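The daisy cloth stays on until spring

December 15, 2020

I know the sensible thing in December is to put away anything with flowers on it and bring out the red and green, but I just couldn't do it this year. The light blue cloth with the daisies went on the round table back in November, after I found it at the Plomden market for 12 dollars, and it has cheered me up every single morning since then (even the gray ones, and we've had plenty of those in Olbridge!).

So I left it where it was and tidied around it instead. I started with the trash, as I always do, and then moved on to the shelf, which had been collecting little packages and boxes for longer than I care to admit.

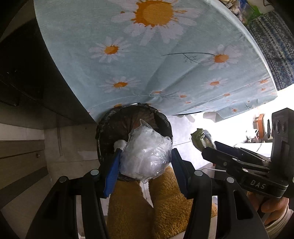 Daisies up top, stuffed clear bag down below.

The bin lives close to the table these days. I tried it over by the door for a while, but I do my wrapping and mending and tea drinking at the table, and I'm far too lazy to walk across the room with every scrap of paper. A clear bag suits me best - I can tell at a glance when it needs to go out.

Next I want to wash the cloth, and I'm a bit nervous about the orange in the daisies. If any of you have a gentle way with printed tablecloths, please leave me a note. I'll try cold water first and hang it up indoors.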